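Student robotics project — arm drops the plate into the rack slot only sometimes, what are we doing wrong?

Posted in April by batbridge_club_2

Hi all. We're a high school club at Batbridge, second year doing this. Our spring project is dish loading: arm picks a plate off a short stack and stands it up in a black wire dish rack. Three plates total. The gray one goes first, into the back slot, then yellow, then the white one under it. Scoring for our regional thing (the Tristance Challenge, home tasks division) is by plates standing at the end of the run, no partial points for leaning on the rim.

Gray is mostly fine. Yellow is where it falls apart. Either the fingers get under both plates and lift the whole stack, or it gets yellow alone and then hits the top of a divider loop on the way down. We taught it from demos, 50 of them, all done by two of us on the same afternoon. Starting point for the yellow step is gray already standing at the back and the other two stacked right in front of the tray.
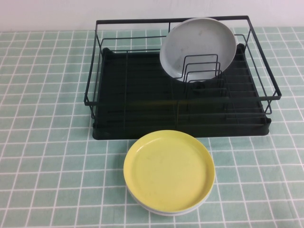

We've tried slowing down the descent. Tried a bigger gap between approach height and the rack. Tried re-doing the last 12 demos with the wrist turned more. That last one helped for maybe a day?? Then somebody bumped the table and we were back to where we started.

Stuff that might matter: rack isn't fixed to anything, just sits on the cloth. Table is against a white wall so we can't move the rack back any farther. Two fixed cameras plus one on the wrist. Lights are the regular room lights, blinds closed. We get the room until 5:30 so long training runs have to go overnight on the school machine.

Is 50 just not enough? Our mentor says get 300. That's a lot of after school. Competition is in a few weeks and we still have to do the poster.

Reply posted by esteo_bench

Did this task last year with the Esteo kit arm so some of this may not carry over to yours.

Before you record 300 of anything, look at how different your 50 are from each other. If two people did them all in one afternoon my guess is that the stack is in the same spot every time and the rack too. The policy learned one path. Then the table gets bumped and the path is wrong by a finger width, and a finger width is all you have with those slots.

What I'd do:

Tape the rack down. Or put grippy drawer liner under it. You want to know if the rack is moving DURING the run, it probably is — every time a plate clips a loop the whole thing slides a little and the next plate has no chance.

Then move the stack on purpose between demos. Small moves, left, right, a bit closer to you. Keep it where the arm can reach without folding up. Your cloth has a grid on it, use that, write down which square the stack started on so you can see later what you covered and what you skipped.
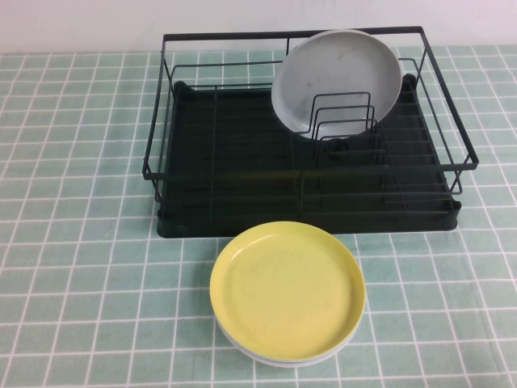
For the double lift, come in lower angle and from the side where the bottom plate sticks out least. If the edges line up on every side you're going to have a bad time, the fingers can't tell one rim from two. Offset the top plate a bit if the rules let you. Ours did but check, I don't know the Tristance rules.

Also split your numbers. Count "picked only yellow" separate from "got it in the slot". We had one success number for weeks and kept fixing the wrong half. Do 20 runs, no changes in between, write every one down even the embarassing ones. Then change one thing and do 20 again.

I got to a decent place with more than 50 demos but nowhere near 300. Most of the gain was from moving stuff around.

Reply posted by mentor_takeda_hs

Agree w/ above, mostly. We're the Takeda team, same division I think.

One thing on the divider loops. On our rack they step up toward the back, so the safe height for the front slots is not the safe height for the back ones. If your drop height was set when you were working on gray it may be way too high for a front slot and the plate swings before it lands. Or the other way around if you tuned it on the front. Check which slot yellow is really going for, our kids assumed it was the next one over and it was skipping one about half the time.

Wrist camera: can it see the slot while holding a plate? Ours couldnt, plate blocked everything. Had to lean on the side camera for the last part. Moved that camera lower and it helped more than any retraining did.

And go easy with regular room lights. Blinds closed at 3 and blinds closed at the competition gym are two different things. Record some with half the lights off.

Reply posted by gripfan

get a suction cup

Comment from batbridge_club_2

Suction isn't allowed in our division, we asked. Taping the rack first thing tomorrow. It IS sliding, went back and watched the side video and after the yellow plate hits, the front corner is over the next white line. Can't believe we missed that. Will do the 20 runs and post numbers, might be after the poster is done tho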